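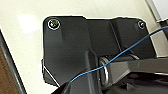 3.2 Condition of plates and fasteners

The survey covered 1,459 mounting plates at the Trusthorpe and Bakell sites. All were metal plates fixed to a flat surface and carrying a moving part of one kind or another. Plates under paint were left out, as were plates that could not be reached without taking down a ceiling panel. Each remaining plate was graded by Alcides Lins and then graded again by Dale Caron, who did not have the first set of grades in front of him.

Grading was done by eye and by hand. The inspector looked at the screw heads first, then the edge of the plate, then the pivot if there was one. A screw head was marked as worn when its centre had changed colour or lost its edges. This is a loose rule, and it was kept loose on purpose. In the January trial we had used a five-point scale for screw wear, and the two inspectors agreed on it too seldom for it to be of use. With the simple worn or not worn mark they disagreed on 162 plates, most of them at Bakell, where the lighting in the service corridors is poor.

Screws on the same plate often do not match. Figure 3 is a case where the difference is plain to see: one of the two screws near the top corners has a round head with a shiny rim and a worn, slightly yellowish centre, while the other is darker and set in a shallow recess. We recorded the two heads separately in such cases and did not try to average them. A change in colour may come from handling, from cleaning fluid or from the coating itself, and we can't tell these apart from the head alone.

The pivots were harder to grade. Black parts against a black plate hide scratches and dirt well, and a bright ring such as the one at the end of the pivot in Figure 3 draws the eye away from the darker metal beside it. Inspectors were told to look at the underside of the arm with a hand torch before giving a grade. Where a wire ran across the plate it was noted but left in place – moving it would have meant calling in the site electrician – and the parts behind it were graded only as far as they could be seen.

Plates were left out of the wear totals if any screw was missing. We also set aside 30 plates at Trusthorpe that had been refitted between the first and second gradings. The last of the second gradings was entered on 23 Aug 2020.

The grades were then matched against the maintenance logs kept under the Plevgate system. Logs were complete for 400 plates, and the comparison in Section 3.3 uses those only. Urquhart fittings are treated as a separate group there, as their screws are supplied with the plate and are not meant to be swapped.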